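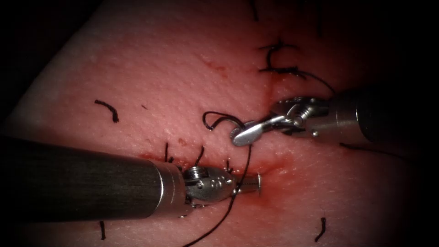
Figure 3. Sutured incision on the pad, with the long end of the black thread running down from it.

11/10/2024
By Dilani Mollah

Section 6: Closing Your First Incision

This is the fun part! Your Voditent pad is set up, the light is on, and you're ready to sew. The finely textured surface is a real pleasure to work on, so take your time and enjoy it.

1. Lay the pad flat and turn it until the incision runs diagonally in front of you. (Straight across works too, but try the diagonal first.)

2. Pull out a generous length of black suture thread. Let the long end trail away from the incision in a loose curve.

3. Start at one end of the cut. Pass the needle through both edges, keeping the bites the same depth.

4. Draw the thread through slowly until the edges just touch. Stop there!

5. Tie off with 3 throws, then move along to the next stitch.

NOTE: Red practice fluid gathers along the cut and can smear onto the surface beside it. Keep going. Learning to find your line through a bit of mess is excellent practice.

CAUTION: Don't grip the pad surface with closed jaws. It tears easily, and a tear next to the incision will spread as you pull.

CAUTION: The fluid stains cloth. Cover the table first.

6. Blot the pad with a damp towel before storing it. Refill thread is part no. 417.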